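How to make a big craft table out of two boards

I do a lot of messy paper stuff at home and our kitchen table was never big enough, so I made my own top from two boards and a roll of clear tape. It took me one afternoon and it's still going strong!

Start with two boards of the same thickness (mine came from Sandhu, the timber place in Badby, and they cut them to 155 cm for me). Lay them over your trestles, push the long edges tight together and run your hand across the join. If you feel a step, pack the lower one up with folded card until it goes.

Wipe off the sawdust or the tape won't stick. Then put short strips over the seam, press from the middle outwards, and add a longer one wherever the boards want to drift apart. I used clear tape so it wouldn't show much, though it does shine a bit when the light's on.

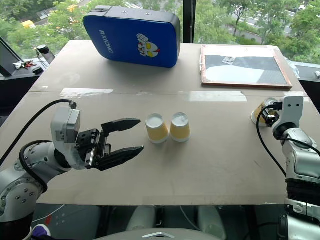 Paper cups are brilliant for sorting beads and buttons, by the way, and I stack them upside down when I've finished to keep the dust out. Keep anything wobbly away from the seam, and do your cutting on a mat or you'll slice straight through the tape (done that, twice). When a strip starts to lift, peel the whole thing off slowly and put down a new one.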